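Kitchen robots get better at tidying, but slowly

4/18/26

Robots that can put a kitchen counter in order are still some way from being sold for the home, according to results posted by Xaba, a small company that tests robot arms on household chores. Its latest round covered 968 attempts at simple counter jobs: lifting lids, moving mugs, standing utensils in a holder and putting boards away. The arms finished 561 of them with no help from a person.

The figure is better than the one Xaba gave in December, when the same set of chores was tried 997 times and fewer than half of the attempts were completed. The company says most of the gain came from flat and round objects, which had been the weakest group. A disc lying on a counter gives two fingers very little to hold, and a grip that is slightly off center tends to push the piece sideways.
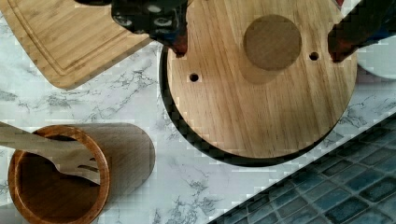
Two gripper fingers on either side of a round wooden board with a black base beneath it.

Xaba runs the chores in a kitchen in Hoka with a stone-look counter and a tile wall. Glossy surfaces stayed in the test on purpose. The software, called Tomo, has to work out where an object ends and its shadow or reflection begins, and earlier versions often closed the fingers too soon.

Speed is the other problem. Clearing a counter takes a person a few minutes. Tomo needed close to half an hour for a comparable job, including pauses while it planned the next move. An attempt was stopped and marked as failed if the arm dropped something or if the operator had to step in. Attempts that ended with the object in the wrong spot were also marked as failed, even when nothing fell.

Crowded counters brought the score down further. Lids on tall containers went fairly well when there was open space on all sides and poorly when other things stood close by. The test counter holds much of what an ordinary kitchen would, with a French press and a toaster along the back, a lidded canister, a crock with a wooden spoon in it and a mug on a cutting board. Soft items are part of the set too, among them plush strawberries and an eggplant on a blue plate.

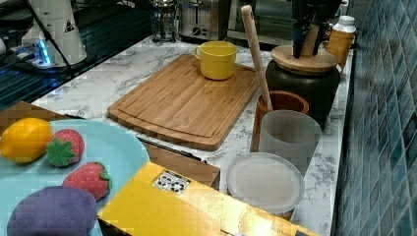
Shop work comes first

Fivitis, which supplies fixtures to cafes and small stores, plans to try the same software behind a counter later this year. The trial will be limited to restocking cups and lids, where objects come in a few known sizes and are kept in the same place every day. The company wants 400 completed jobs in a row before it lets the arm work during opening hours.

Xaba has not set a date or a price for a home version. Wet dishes, knives and anything hot are outside the current tests – those will be added once the arm can handle dry items on a full counter more reliably. The next set of results will use the same kitchen and the same scoring rules, with drawers and cabinet doors added to the list of chores.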